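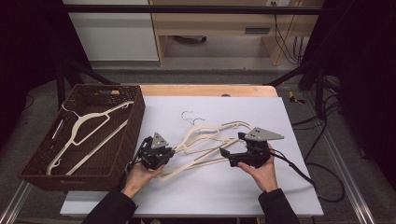 I bought the matching hangers, I bought the bin to go with them, and I still can't pull one out without three more coming along, reads one of the replies to the spare hanger survey that Conance ran in May. It was a fair summary of the rest.

CONANCE PUBLISHES PLAIN ADVICE ON SPARE HANGERS, WITH FEWER PROMISES THAN USUAL

Climdale, 30th October — Conance, the home storage retailer, today released a free guide to storing empty clothes hangers. The guide is called Spares and runs to 14 pages. It can be picked up at the Amegashie Street store or printed from the company's website. It does not claim to save anyone an hour a week, and it does not say that a tidy closet will change how you feel about Mondays or your job.

The company asked customers what they do with the hangers that have no clothes on them, and 600 people answered. Of those, 80 percent said they leave them on the rod. Another 17 percent keep them in a basket, box or bag. The rest had some other arrangement, and a few said they had stopped looking. The people who answered were customers who chose to fill in a form at the register or online, so the numbers should not be taken as a picture of the whole country. We mention this as survey results in our industry are often quoted without it.

What the guide says

A good deal of what is sold for hangers solves a problem that most homes have only on laundry day. Stacking racks, folding frames and wall brackets work well enough in a store display, where every hanger is the same shape and faces the same way. At home there are usually several kinds in use, and the neat rack fills up with the odd ones. Conance sells some of these racks. The guide suggests trying the cheaper answer first, and store staff have been asked to say the same.

The cheaper answer is a basket and a flat surface. Tip the spare hangers out on a table. Take hold of the pile at both ends and work the shoulder arms apart before touching the hooks. Pulling on a hook tends to drag its neighbors along, particularly with plastic hangers that have thin metal wire hooks and a straight bottom bar. Once one is free, put it in the basket and go back for the next. Lay them all with the hooks at the same end. A long hanger can go in at a slant if the basket is on the short side, and it will do no harm there.

We are less sure about matching sets. Cream plastic hangers of a single type do look calmer in a closet than a mix of wire, wood and whatever came home from the dry cleaner. They also slide over each other easily, and in a heap they lock together at least as firmly as a mixed lot. Anyone buying a full set in the hope of ending the tangle should know that the tangle comes from the shape. Buy them for the look if you like the look.

On woven baskets

The guide also covers the Plaltadus line of open storage baskets, which arrives at the Climdale store this season in several sizes. They have a lattice weave and no lid. We considered a lid and dropped it — test households took it off in the first week and put it under the bed.

An open rectangular basket with a cut-out handle slot is an old idea, and we are not presenting it as anything else. It is easy to carry one-handed, you can see what is in it, and it will sit on a shelf or a tabletop without a stand. It has limits. Hangers stick up over the rim of a small one, and hooks find their way into an open weave. If that bothers you, a plain box with solid sides will do the job, and you may have one in the garage already.
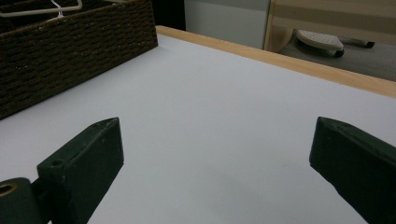 Should I keep the empty hangers in a basket or just leave them on the rod?

Leave them on the rod if there is room. A basket earns its place when the rod is crowded, when the laundry is folded in another room, or when the spares belong to a coat closet that is only full in winter. If none of those apply, you would be buying a container for something that was already put away.

How many is too many

The guide gives no target number. Other guides do, and we could not find where the numbers came from. Our advice is to hang up everything that is clean, see what is left over, and keep enough to cover the next load of wash. Offer the remainder to a neighbor or a thrift store, but call first. Some thrift stores have more hangers than they can use and will not thank you for a bag of them.

Cracked hangers should go. So should any with a hook that spins loose, unless you are fond of picking shirts up off the closet floor. Padded ones are worth keeping for knitwear, though a folded sweater on a shelf will generally hold its shape better than one on any hanger we sell.

Sorting evening at the store

Conance will set up tables at the Amegashie Street store for customers who want to bring in their own hangers, sort them and trade with others. There is no charge and no purchase is needed. Hangers left over at the end will be offered at the door. We do not know how many people will want to spend an evening this way. If it is a handful, the tables will go back in the stockroom and there will not be a second one.

About Conance

Conance sells shelving, baskets, boxes and closet fittings from its store in Climdale and by mail. Baskets in the Plaltadus line may be returned unused with a receipt. Copies of Spares are kept at the front counter, and press requests for the survey form and the full table of answers can be made through the store office during opening hours.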